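Reading time: 4 minutes

Trying out a worktop arm before you pay for one

I've had a lot of messages since July asking whether the Alano service is any good, so I sat down with it on a Tuesday and did what I'd do with any gadget that wants a place in the kitchen — I gave it the clearing up. Alano doesn't sell you an arm straight off. You send them a list of what lives on your worktop, they build a simulated version of the kitchen, and you watch the arm have a go at it on your own screen. If you like what you see, their people in Flendport talk to you about hire. If you don't, you've lost the trial fee and kept your crockery!

My best advice is to be truthful with the list. Everyone is tempted to send in the kitchen they'd like to have, all bare stone and one nice bowl, and then the trial tells you nothing at all. Put the odd things on it. Put the tools on it that ought to be in the shed.

Tip 1: Ask for the close view of the gripper

The wide view is more fun to watch, but the close one is where I learned the most. Look at the gap between the fingertips and whatever they're closing in on, and pause it there. Big round things are a good test, and so is anything with a handle sticking out, as you want to know early on if the handle is going to get in the way. I also like to see what's sitting underneath. A gripper is a fairly bulky piece of kit once all those joints are alongside your crockery, and a worktop that looks roomy to you and me can be a tight squeeze for it.
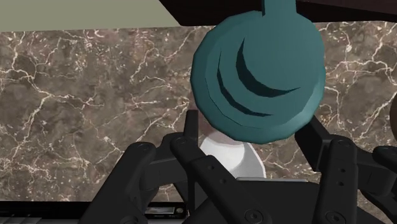
Tip 2: Leave the clutter where it is

I very nearly asked for a second go with everything tidied to one end. Don't! A bottle on its own is easy. A bottle with a pair of pliers by the cap and something small and purple right next to the fingers is much more like my house on a weekday, and you'll find out far more from watching the arm pick its way in there. Keep the sponge out as well, and a bit of veg if you usually have some lying about.

Tall glass bottles are the ones I'd watch, if you keep them at the back like I do. I wrote to Tapio Oksanen at Alano about mine and he suggested running the same job 20 times, moving the tall one a little each time, and noting any run where the arm goes nearer than you'd be happy with. It's dull work, but you can do it with a cup of tea. 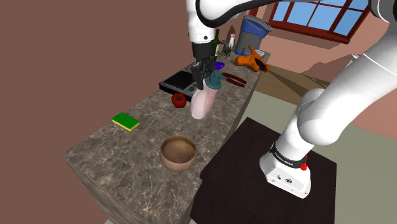
Tip 3: Think about where the base goes

I hadn't given this a moment's thought. The arm needs something solid to be bolted to, beside the worktop, and that's floor you'll be walking round every day. Mark it out with masking tape and live with it for a weekend before you sign anything. Mine would have blocked the drawer with the tea towels in it.

Worth the money?

The trial is £22, and for that I think it's good value. The hire is another matter and I haven't made up my mind. I'd want to see it done in a real kitchen first, with crumbs. The instructions could be plainer too, and I had to restart the viewer twice. Alano say a newer version is on the way, so I'll have another go when it comes out and add a note at the bottom of this page.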